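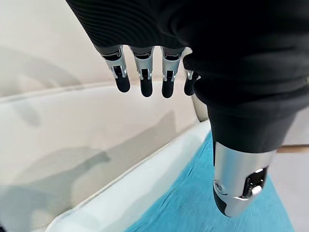 Robotic fingers over a white basin. Photo: Nouhaila Bouzid

Review: Urumden, second edition
Publisher: Susum
Price: $60
Players: four to seven
By Teodoro Hinojosa

There is a moment in every session of Urumden when a grown adult stands up, puts both palms on the table and says that his government cannot accept the word "robust." In our first game it came before the coffee was ready. The adult was Crescencio Magaña, who was playing a landlocked country with one working airfield, and he held up the entire alliance over that word until it was changed to "strong," at which point he sat down looking as if he had won a war.

Urumden is a tabletop game about defense ministers at a meeting. No tanks move. There is a map, but it is small and mostly decorative, and in the second edition it has been moved to the back of the rulebook where it can't get anyone's hopes up. What you do, for an evening, is negotiate the wording of a joint statement while your voters, your generals and your larger neighbors all lean on you from different directions. You win by getting home with more of your language in the text than anyone expected and your coalition still in one piece.

I liked the first edition and could not get anyone to play it with me twice. The second has been on my table five times since October, with three different groups, and only one person has left early.

What's in the box

The box holds 700 cards, a folding board, seven delegation folders, a pad of communiqué sheets and a rulebook of 37 pages. The card count sounds like a threat, and the first time you lift the tray out it feels like one. In practice you use a small slice of the deck each night. The rest sits there being possible, like a contingency plan.

The folders are the best thing Susum has made. Each has your country's public position on the outside, where everyone can read it, and your real instructions on the inside, along with a page headed "What the Minister Must Not Say." That page got the biggest laughs of the whole evening in all three groups. It also causes most of the trouble, because once you've read a list of forbidden sentences they are the only ones you can think of.

The communiqué pad is less good. The paper is thin, and since a normal game involves crossing out the same clause over and over, ours tore in the middle of paragraph four. We finished the meeting on the back of a takeout menu. The final agreed text of the Western Mutual Assistance Council therefore includes a side order of dumplings, which as it happens was the only item to pass without an objection.

How it plays

Each round opens with a news card, which goes to the chair, who reads it out in whatever voice the chair thinks appropriate. A minister somewhere has quit. A large ally has announced that it is bringing its troops home, and then announced that it didn't mean all of them, or not yet. A pipeline has a hole in it. Everyone then gets a few minutes to consult their folder, pass notes and pretend to be calm.

After that comes the corridor phase, which is the heart of the thing. You may speak privately with one other delegation at a time, away from the table, while a sand timer runs. The rules insist on away from the table. We used the hallway, the laundry room and, once, the front steps in the rain, and I can report that deals made on wet steps fall apart at the same rate as the others.

Then you go back in and talk about it all formally, through the chair, in full sentences. The shift in tone is wonderful. Two people who have just been hissing at each other next to a dryer come back and thank each other for their constructive remarks.

Scoring happens only at the end. You hold the final text against your secret instructions and count up. In the first edition this took forever and ended in arguments about commas. Now each clause has a code in the margin that you check against your folder, and it is over in the time it takes to find everyone's coat. The arguments about commas have moved earlier, to the meeting itself, where they belong.

What has changed

The first edition had a troop contribution system based on a wheel. I never understood the wheel. I own a copy of the errata for the wheel, and I didn't understand that either. It's gone, and in its place is a plain track with wooden cubes. You pledge cubes in public and deliver them in private, and the gap between the two is discovered at the worst possible time. My delegation pledged six and delivered one, and I was praised for leadership for two whole rounds.

There is also a spending target now, which every country has promised to meet and which nobody at our table came close to meeting. Missing it costs you very little as long as you look sorry. Elvia Zepeda, who spent part of her working life writing speeches for people in that exact position, said this was the one rule she would not change a word of.

The other large addition is the Departing Minister deck. When one of those cards comes up, a player must hand over his or her folder to the person on the left and take whatever comes from the right. All promises made in the corridor are void unless the new minister wants to honor them. On paper this looked like a gimmick. At the table it was brutal and very funny. Faustino Mendoza had spent an hour building a careful understanding with three other delegations about a naval base at Barrera, and then found himself representing the one country that wanted the base closed. He read his new instructions, closed the folder, and asked the chair for a short recess, which was refused.

What doesn't work

The game is too long. The box promises two hours and I have yet to see it finish in under three. Part of that is us. Part of it is the procedural vote, which any player can call at any time for any reason, and which therefore gets called by whoever is losing. Susum suggests a limit of one per player in the "streamlined" rules. Use the limit. I would have put it in the main rules, in large type, perhaps on the lid.

Four players is not enough. With four, there are only so many hallways' worth of intrigue to go around, and the largest delegation simply waits for the others to tire. It is at its best with six. Seven is chaos, but an educational kind.

The rulebook needed one more reader. It is written in a dry, official style that I think is meant as a joke and works as one until you have to look something up. The rule on abstentions is in a footnote. The rule on what happens if the chair walks out is in the index, under "furniture." There's a companion app, Nuveo, that reads the news cards aloud and keeps the time, and it will also answer rules questions, though when I asked it about abstentions it sent me to the footnote.

And the balance is off. Whoever draws the large ally has a much easier evening than anyone else. You can be vague, change your mind, arrive late to the formal session, and the others will still spend most of their time guessing what you want. Crescencio thinks this is a flaw in the design. Elvia thinks it is the design. They had this out across my kitchen until well after midnight, through the chair.

Should you buy it

If your idea of a good night involves rolling dice and taking Kamchatka, leave this on the shelf. Nothing is ever conquered. The most dramatic event in five sessions was a bracket being removed.

If you read communiqués for pleasure, or used to read them for money, you probably ordered it before getting this far. For everyone in between, $60 is a fair price for a box this full, provided you can reliably get five other people into one room and you own a legal pad to replace the one supplied. Teachers may want to know that the folders survive rough handling and that the short scenario, "Working Lunch," fits in a double class period if the procedural votes are banned.

First-edition owners can get the Departing Minister deck and the new folders as a separate pack directly from Susum. You'll have to supply your own cubes. The wheel can be thrown out, or kept for guests.

Four stars out of five. My delegation reserves the right to revise this figure following consultations.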